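Olesia Ivanyshyn
20/12/2022

Okay, a thread, because I'm still buzzing from our last Phone & Laptop Morning of the year at the Jindwood library and my family has heard enough about it.

We started these in July with 5 people and one very slow wifi connection. This morning we ran out of chairs and had to borrow the piano stool!

First up was email. One gentleman had 2,690 unread messages and had stopped opening his inbox because the number scared him. We searched for one store name, ticked "select all," hit delete, and he laughed out loud. Then he did the next store by himself, and the next one.

(If you want to try this at home: search the sender's name first, then select. And check the trash before you empty it, there's usually a dentist appointment hiding in there.)

Then video calls. A lady who moved here from Zastavside wanted to ring her sister for the holidays. We practiced with me standing out in the hallway, waving like a fool. She has the mute button down now. She muted me twice on purpose.

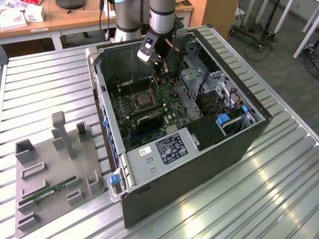
Passwords took up most of the second hour. We're big fans of the little paper notebook kept in a drawer at home, for anyone who doesn't want a password app. A different password for your email than for everything else is the one thing I'd beg you to do this week.

We also looked at scam texts together. The parcel one is everywhere right now. People brought their own and read them out in silly voices, and I think that helped more than any of my slides did. Don't tap the link, go to the delivery company's site yourself.

Snacks! Tastley bakery sent over two trays of poppy seed rolls and they were gone before the tea was made. Thank you, thank you.

And a huge thanks to Mr. Michalík, who sat with one learner for forty minutes while she worked out how to make the text bigger on her tablet. She can read her granddaughter's messages without the magnifying glass now and she's thrilled.

Small bit of news: we've been given 4,000 toward next year. 2,000 of it goes on loaner tablets, so people can practice at home between sessions. I've wanted this for so long!!

Next round will cover photos (getting them off the phone, finding them again, printing a few) and online maps. If there's something else you'd like, reply here or leave a note at the library desk. Beginners very welcome, bring your charger.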